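Torkham Review: Call for Poetry Reviewers

Applications are invited for two reviewer positions on the poetry desk of Torkham Review. The positions are freelance, remote and open to writers anywhere in Canada. Each carries a term of 17 months, starting with the spring list.

Background

Torkham Review publishes criticism of new Canadian poetry in English, and of poetry in English translation. Reviews appear online as they are ready and are collected in a print issue each June. The desk covers full-length collections, chapbooks of more than 24 pages, selected and collected editions, and the occasional critical study. It does not cover anthologies of student work or books published by the reviewer's own press.

The desk is edited by Yanling Shen, who assigns all titles and does the first edit on every piece.

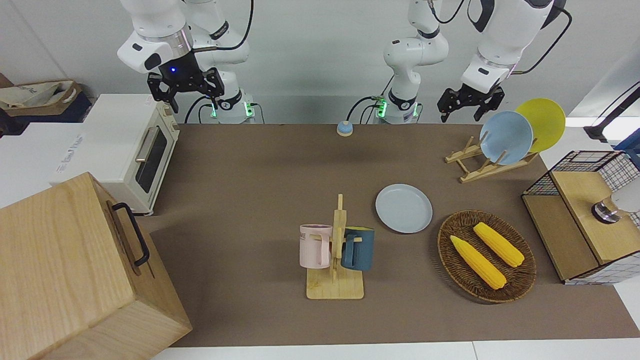 Reading time: 3 minutes

Duties

Each reviewer will file one review per month, between 900 and 1,200 words. Titles are offered from a shared list at the start of each quarter. Reviewers may decline a title without giving a reason, and may propose titles of their own, provided the book was published within the previous year.

A review for this desk is expected to quote the poems, at enough length that a reader can judge the line for themselves. It should say something specific about form: how the stanzas are built, where the breaks fall, what the syntax is doing. Biographical material should be kept to what the book itself makes relevant. Plot-style summary of a sequence is acceptable for narrative and documentary poems and should otherwise be short.

Negative reviews are published. They go through the same edit as favourable ones, and the reviewer's judgment is not altered in editing. The editor may ask for further evidence from the text.

One of the two positions has a translation component. The successful applicant will cover the Aldale Editions bilingual series and similar books, and must be able to read at least one source language other than English well enough to compare versions. French, Mandarin and Ukrainian are of particular interest at present. Please state your level plainly.

Qualifications

Applicants should have published at least three reviews or critical essays, in print or online. A degree in literature is not required. Published poets may apply, but should list their publishers and any editors they have worked with closely, so that conflicts can be recorded before titles are assigned.

Familiarity with house style is an asset – we use Canadian spelling, line numbers for long poems and page numbers for everything else.

Payment

Reviews are paid at a flat rate on publication. A kill fee of half the rate applies to commissioned work that is not run. Review copies are supplied and are the reviewer's to keep. The rate sheet and a sample contract will be sent to all shortlisted applicants before interview.

How to apply

Send the following as a single file:

A cover letter of one page, naming the position you are applying for (general or translation).
Two published reviews, with place and date of publication.
A new sample of no more than 500 words on any one poem from Erkham, the Bai chapbook, or from a Canadian collection of your choice. Include the text of the poem; it does not count toward the limit.

Applicants for the translation position should add a paragraph comparing a short passage with its original.

Quote competition number 3258 in the subject line. Files may be in any common word processing format. Please do not send links to cloud folders.

Applications close at midnight Eastern time on November 11, 2020. Interviews will be held by telephone and will take half an hour. All applicants will receive a reply, but we are unable to comment on individual samples.

Questions about the positions may be directed to Yanling Shen through the contact form, under "Poetry desk". Queries about fiction and non-fiction reviewing should go to the general editor – those desks are not hiring in this round.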